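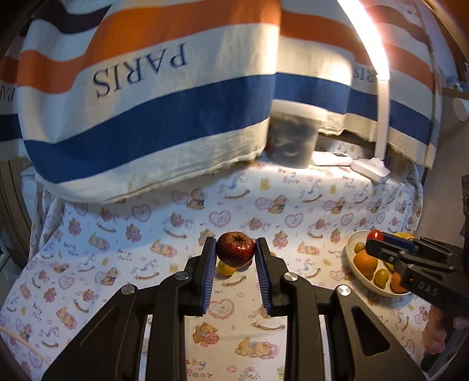

Technology > Business > Equipment

Raltovix asks for two more handling sets in next year's budget

The small automation firm Raltovix has finished the first draft of its equipment plan for next year, and most of the money will go to tools for picking and sorting fruit. The draft was given to the managers in February and a decision is expected before summer.

The plan asks for 2 more sets of hand-held grippers, spare contact pads for all the sets already in use, and a better store for cables. It also asks for a small sum for fruit, which until now was paid from the office kitchen money.

Ewan Geddes, who prepared the draft, said that the pads are the part he worries about most. "A gripper body can work for a long time, but the pads are touching everything," he said. "If we have no spare pads in the drawer, then one person is waiting and we still pay the rent of the room." He wants to keep 40 pads in stock at all times. Last year the firm ordered them only when somebody asked, and one delivery came so late that the sorting work was moved to the next month.

Three suppliers were asked for a price. Jallico offered the lowest one, $233 for each set of spare parts, but does not include the pins and small screws. Tavares is more expensive and includes them. The third supplier, Muser, sent its offer after the draft was already printed, and it will be added as a separate page. Geddes said he prefers to buy everything from one supplier, because last year there were different screws in the same box and this has cost a lot of time.

Delivery is counted separately. The draft puts $904 for delivery and customs for the whole year, and this number can still change if the orders are joined together. Under the present plan there would be one large order in spring and a smaller one in the fall.

There was also a discussion about buying plastic fruit in place of real fruit. The plastic fruit can be used many times and it does not go bad, but the people who do the picking were against it. In their opinion the weight is wrong and the skin is too even. The draft keeps real fruit and suggests to buy it each week from the market – mostly round kinds of different sizes, with some soft ones when the season allows.

Not everything on the first list has stayed. A second work table was removed, and also a new set of lamps. A label printer was moved to the year after. Geddes said he would like to have the table back if Tavares can lower its price, but he does not expect it.

The managers have asked for one more thing before they vote, a short table which shows how long each gripper was used and what was repaired on it. Such records exist only for the newer sets. For the older ones Geddes is now collecting the repair bills from the accounting office, and he hopes to finish this before the end of the month.

Related items
Tavares changes its delivery terms for small orders
How to plan spare parts when you have only one store room
Jallico opens a second warehouse
Rent or buy? Equipment costs for small workshops

We use cookies to remember your settings and to count visits. By continuing to read you accept our cookie policy. Accept | Change settings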